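Ticket 3244: álbum de boda, fotos desaparecidas del pliego central
Estado: resuelto
Producto: editor de álbumes Barside
Prioridad: media

Descripción del problema

La clienta montó en el editor un álbum de boda de 143 fotos, con tapa dura, plantilla Purthorpe. Al abrir la prueba en PDF el jueves, las páginas centrales salían en blanco y el texto de los votos aparecía con otra tipografía. En la pantalla del editor todo se veía bien. Navegador actualizado, sin extensiones. El pedido todavía no había pasado a imprenta.

Registro

9:40. Se pide a la clienta el PDF y una copia del proyecto. Llegan los dos.

10:15. Se abre la copia en nuestro equipo y se repite el fallo. Las fotos de la ceremonia cargan; faltan las del banquete, que se subieron más tarde desde el móvil.

10:50. Se exporta de nuevo con la plantilla Sriwong. Mismo resultado, así que se descarta la plantilla.

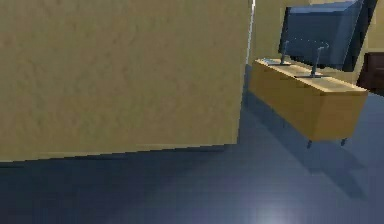 Adjunto 1. Pared color mostaza y suelo azul grisáceo.

11:30. Se revisan las fotos que faltan. Todas están en formato HEIC. El editor crea la miniatura sin problema, pero el exportador no las convierte y deja el hueco vacío sin dar ningún aviso.

12:05. Se convierten 10 fotos a JPG, con 2000 píxeles en el lado largo, y se sustituyen en la copia. La prueba sale completa en esas páginas.
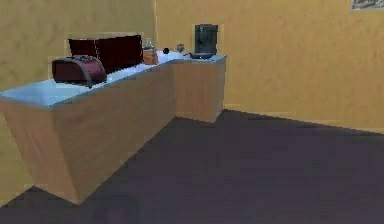

12:20. Queda la tipografía de los votos. La clienta había elegido Nurnberg en cursiva y esa variante no se incrusta en el PDF. Con la redonda sale bien. Se le consulta y acepta el cambio; prefiere eso a mover el texto de página.

13:10. La clienta convierte el resto de las fotos del banquete siguiendo las instrucciones y las vuelve a subir. Tarda alrededor de una hora, según comenta, casi todo en la subida.

16:45. Prueba nueva generada y revisada página por página. Pliego central completo, votos legibles, lista de invitados sin cortes. La clienta da el visto bueno y el pedido pasa a imprenta.

Solución

Convertir las fotos HEIC a JPG antes de subirlas. En iPhone: Ajustes, Cámara, Formatos, «Más compatible». Esto solo afecta a las fotos nuevas; las anteriores hay que exportarlas aparte. Usar Nurnberg redonda hasta que se corrija la cursiva.

Pendiente

Añadir un aviso en el editor cuando el exportador no pueda convertir una foto. Pasado a desarrollo, previsto para febrero. También hay que corregir la página de ayuda sobre álbumes de boda, que sigue diciendo que se admite cualquier formato.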